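ok so I finally did the thing I've been threatening to do since March. I stopped buying clothes for a whole season and then wrote down every single time I wanted to. thread, because my group chat has muted me

first, some background. I'm not a minimalist. I have never been a minimalist. I once owned 5 nearly identical gray cardigans and could tell you which one was the "airport" one

what set me off was a pair of pants from Firora. $353. I had them in the cart for two weeks, visiting them like a pet. then they sold out in my size and I felt... relieved? like I'd been let out of school early

so the rules: no new clothes, no "it's basically a gift for my sister" clothes, thrift allowed but only if I walked there. the closest thrift store is on Pustgate and it's uphill both ways, I swear

week one was easy. week two I read the entire Fonevetti fall catalog in the bathtub and dropped it in. the page with the boots dried all wavy and I still kept it
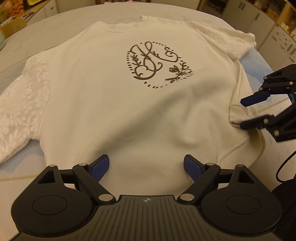
anyway the wanting comes at really specific times! mine is between 9 and 11 at night, when I'm tired and my phone is already in my hand. I almost never want a jacket at 10 in the morning

also when it rains. also after a dentist appointment, for some reason. I went back over my notes and there are 2 dentist visits in there and both times I was looking at scarves by dinner

the thing that helped most was super boring: I unsubscribed from everything. up to 2,000 marketing emails were sitting in that folder, and some of those brands I have no memory of ever meeting

second most helpful -- learning to sew on a button properly. I had a whole pile of "broken" shirts that were each one button away from being shirts. took me an evening and most of a terrible movie

(wrap the thread around underneath the button a few times before you knot it. my grandma told me this when I was nine and I ignored her for decades)

did I cheat? yes. Miranda, the little shop by the ferry, had wool socks by the register and I was cold and weak. I regret nothing, they're green

someone asked if I saved money. a bit! then the car needed brakes, so don't ask me where it is now

going to keep going through the end of the year, I think, with a sock exemption. if you've got a good way to get deodorant marks out of a black T-shirt please reply, I've tried the nylon stocking trick and now I just have a dirty stocking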